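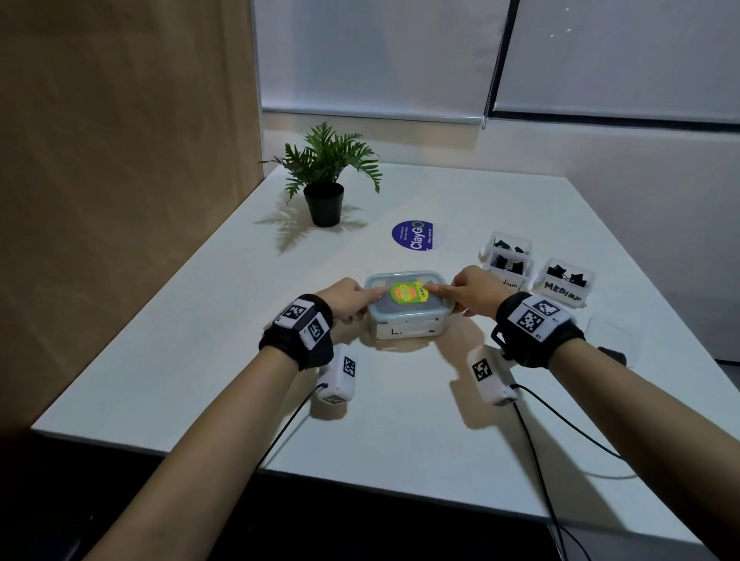

Hands on a food container with the Tawhiri wrist kit on both arms.

Filed under: Equipment Reviews / Meeting Minutes

Naltville Automation Club
Minutes of the equipment meeting, 21/12/2025

Chair: Leonie Henare
Minutes: Mitiku Derese

1. Opening

Leonie opened the meeting and thanked people for coming out on a Sunday so close to the holidays. Minutes of the last meeting were accepted with one fix: the bench vise was bought in July and is already paid for.

The main business was the Tawhiri kit from Grikden, which we have on loan and have to either buy or send back.

2. What we have been trying

Mitiku went over the kit for members who missed the first sessions. You wear a black fabric band on each wrist, with square printed markers, and a white module that goes with each band and has its own cable. Your hands stay bare, and that was the thing people liked most. Several of us have used gloves for this kind of recording and it makes small objects a real chore.

We now have 108 recordings saved from the loan period, nearly all of them of binder clip sorting. The plan is to use them to teach the Prutach arm the same job, and everyone who has seen the playback is very excited about it! The left and right hands come through as separate tracks, and you can follow a single pinch from start to finish.

Leonie asked whether the clips were too easy a task. Mitiku said he had expected the same and changed his mind in the first hour. The wire handles swing about, the clips hook onto each other, and a pile never settles the same way twice. With a clip in each hand above the same bin, the wrists come in close together, and he wants plenty of that in the recordings – the arm will have to cope with tight spaces too.

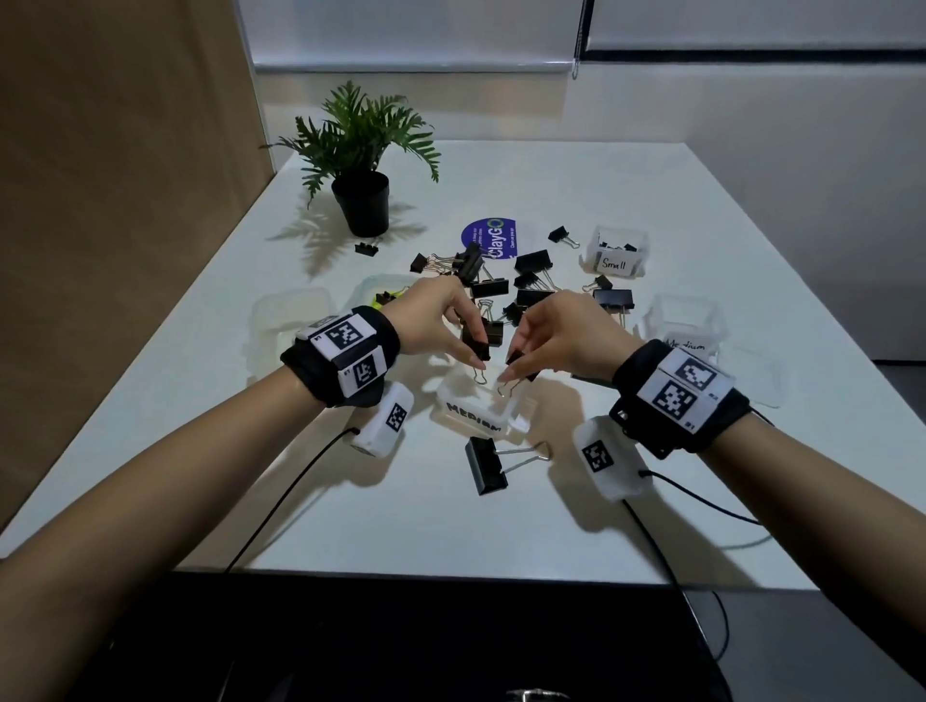
3. Comfort and setup

Comments from the members who have worn the kit:

- The bands go on quickly once you have done it a couple of times. The first time is slow and you will want a helper for the second wrist.
- Keep sleeves pushed well up. A cuff sliding down over a marker spoiled a recording for one member, who was very good about doing it over.
- The cables are the weak point. They run across the table and off the front edge, and you do notice them when you reach for something at the back. Longer ones would help, or clips to hold them to the forearm. Mitiku will ask Grikden.
- Pale tabletop, blinds down. We tried it with the blinds up and the playback was jumpier. We did not test this properly, so take it as an impression.

Leonie said the setup guide is the best she has read from any maker of this size, and she read parts of it out. The page on wrist sizes has an error in the table, which she has reported.

4. The sorting task itself

Mitiku would like the task written down before anyone records more of it, as we have each been doing it our own way. Two of the bins say medium, one in capitals and one not, and members have been choosing between them as they please. A person doesn't mind that at all, but it is bound to muddle the arm. Agreed that a bin gets one name and keeps it. There was a good long talk about whether the large clips should get a bin too or be left on the table, and we did not settle it. Mitiku is for leaving them out, so that the arm learns there are things it should not pick up. Leonie is for a bin.

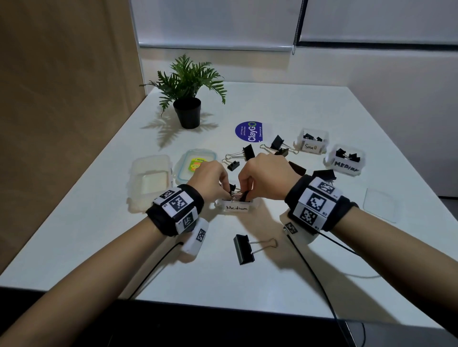

5. Cost and decision

Grikden's price for the full kit is $3,091, with both bands, both modules, the software and a year of support. It is the most we have ever thought of spending on one item. Against that, we would own it outright, and the software fee after the first year is optional. Leonie asked what wears out first, and the answer from Grikden was the fabric bands, which can be bought on their own. The padding on them is thick and seems well made, and the "R2" printed beside one of the right-hand squares should make it simple to tell the bands apart if we end up with spares in the drawer. A member asked if the modules could be used without the bands. Not with the present software.

We also talked about renting for 6 months. The rental would come off the price if we bought later, but the kit might be a used one.

Moved by Mitiku that the club buy the kit, provided Grikden will put the cable question in writing. Carried, with three against who would sooner rent. They were thanked for making the case so well – a fair few of us wavered.

6. Actions

Mitiku: write to Grikden about cables and spare bands. Draft the sorting instructions and send them around.
Leonie: relabel the bins. Ask for an extension of the loan until the order goes in.
All: no new recordings until the instructions are out. Please do keep practicing, though!

Meeting closed.

Recent items
Prutach arm: notes from the first calibration evening
Minutes of the July equipment meeting
Using the Naltville workroom on weekends
Borrowing club tools: updated form
Grikden loan kit: sign-up sheet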